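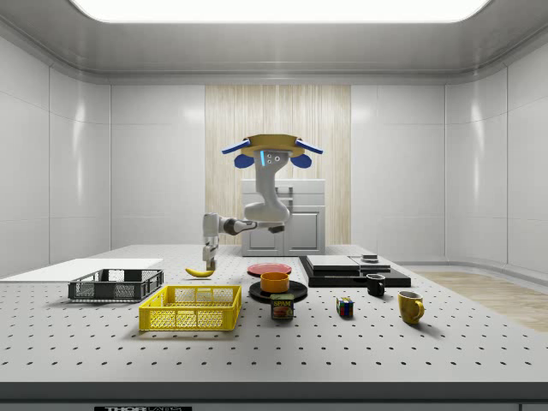

Week four of the sorting arm at Cavell. Management says it "frees us up." Free to do what? Nobody on the packing line has heard an answer since August.

---

What I do now: stand next to a machine and wait for it to get stuck. I used to pack 655 orders a shift. My hands hurt less. My brain is mush by lunch.

---

The vendor, Tetis, keeps quoting its *simulated* pick rate. Great. Our floor has bent crates, torn labels and Hooman on the forklift.

---

Banafsheh asked in the meeting if the 60 of us keep our hours. She got "we're looking at roles." Write that down, with the date: September 29, 2022.

---

I'm fine with a robot doing the lifting. Simin's back would thank it. But her title changed to "cell attendant" and her pay didn't move.

---

Next review is in two weeks. I'll post what they tell us, if they tell us anything.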